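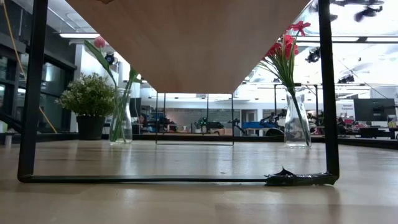
Uvness has put out its house rules for tabletop robot work, and I read the whole thing over lunch on Friday so you don't have to (11 pages, big type, you could manage it).

The Gasmont outfit posted the guide on January 12, 2018, and anybody can download it free. It grew out of a review of 1,864 logged runs from the Dabbas and Skimby benches, and the part I liked best is about glass. If an arm is going to work near anything breakable, the first passes have to be done at reduced speed with a person at the stop button. Moving a vase even a little counts as a new setup, so you start over with the slow passes! I can hear the groaning from here.

There's also a page on reflective and see-through objects, which depth sensors are famously bad at. Uvness wants them entered by hand as keep-out zones until the team has checked what the sensor is picking up. Cables get a section too, and so does tape. Sharp corners on stands and shelves should be covered, and the covering looked over at the start of each shift.

I called Shadi Abou Jaoude, who edited the guide, and asked whether people would really follow it. "The slow passes cost us 2 minutes," he told me. "Sweeping up costs a lot more than that."

It's a voluntary guide and doesn't replace the safety standards you're already working under, and it says so on the first page. Comments are open through the end of January. I've already sent mine in, mostly about the section on logging near misses, which I think is way too short.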